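November, tape bench, morning

Buchanan family cassettes, second session. Continues from the entry on cleaning and shell repair.

Six tapes in the batch, all letters spoken on to cassette by Alistair Buchanan's mother while she was living at Lavatham and posted to him at sea. He wants them transferred before the family meets for the anniversary of her death. He has not heard any of them since they arrived and has asked that we don't send clips ahead of the full set. Archie Pollock is handling the correspondence, so anything the family needs to decide goes through him.

Deck: the Pichon, left-hand transport. Heads cleaned and demagnetised before starting. Azimuth adjusted by ear for each side, summing to mono and peaking the sibilants. Sides recorded on the same machine agree closely with each other, as expected. Tape 3 does not, and was probably made on something borrowed.

Tape 1. Both sides good. Level low, hum present throughout with a strong component at 100 Hz. Notch not applied to the master. Applied on the listening copy only, narrow, and her voice is not noticeably thinned by it. Clock strikes in the background twice on side A. Left in.

Tape 2. Side A good. Side B has a dropout near the start where the tape has been creased and flattened again by hand. Played it three times with slightly different tension and kept the second pass, which loses the least. One word is still missing. From the sense it is a name, possibly the dog's. Not guessed at in the transcript; marked as a gap.

Tape 3. Pressure pad had come away inside the shell. Moved the tape into a donor shell from the Evon box (screwed, not welded). Original shell, label and inlay bagged together and kept with the tape. Speed is fast by comparison with the others. Corrected on the listening copy by matching the striking clock to tape 1, on the assumption that it is the same clock and that it didn't get retuned. Reasonable but it is an assumption, and it's noted in the file header. Master left at the speed it plays.

Tape 4. No faults. Long pauses where she appears to be doing something else in the room, and at one point a kettle. Archie asked whether the pauses should be closed up to make easier listening on the day. My view is no. Alistair can skip forward if he wants, and he can't put them back. Archie agreed when he had listened to a few minutes of it. If they want an edited version for the gathering it should be made as a third copy and labelled as edited.

Tape 5. Side A is her. Side B is a radio concert which has been partly recorded over, with her voice starting again for the last few minutes. The label says only "A". If we had followed the label we would have missed it. From now on both sides get played to the end regardless of what the label says. Added to the bench sheet.

The short piece on side B is different in tone from the rest. She is talking about her own father's funeral and what she would and wouldn't want at hers. Archie should mention this to Alistair before he is handed the files, so that he doesn't come across it in a room full of cousins. Have written the position on the cover note and left the wording to Archie.

Tape 6. Not transferred. Shedding badly, brown deposit on the guide after a few seconds of play, stopped at once and wound off by hand. Looks like binder trouble but I have not seen it on this make before. Resting it flat in its case. Will ask for a second opinion before any heat goes near it. This is the last one she sent, going by the postmark on the envelope, so the family will care about it more than the others.

Files: masters flat, no processing, one file per side. Listening copies with hum reduction and level brought up, top and tail trimmed to leave the noise of the record button in at each end. Names follow the Tirkura scheme, tape number then side. Checksums written and verified on both drives. Tirkura still will not accept an apostrophe in the title field, so "Mum's letters" has gone in as "Mums letters". Alistair will notice. Tell him it's the software.

Transcripts: first pass done for tapes 1 and 2. Place names around Lavatham need checking by someone who knows them. I have spelled them as heard and put a query against each. Two people are referred to only by nicknames and I can't tell whether they are neighbours or relations.

Outstanding:
- Tape 6, advice on shedding
- Transcripts for 3, 4 and 5
- Archie to speak to Alistair about tape 5 side B
- Replace donor shells, two left in the Evon box
- Pichon right-hand transport still slow on rewind, belt on order
- Ask whether the envelopes are to be scanned with the inlays, back and front

Deck switched off and covered. Tapes in the lower cabinet, tape 6 on its own shelf.

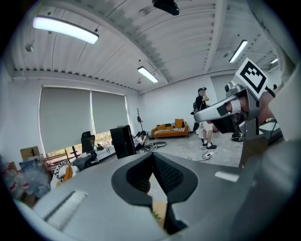
Hand-held grippers, square marker upright on the right-hand one.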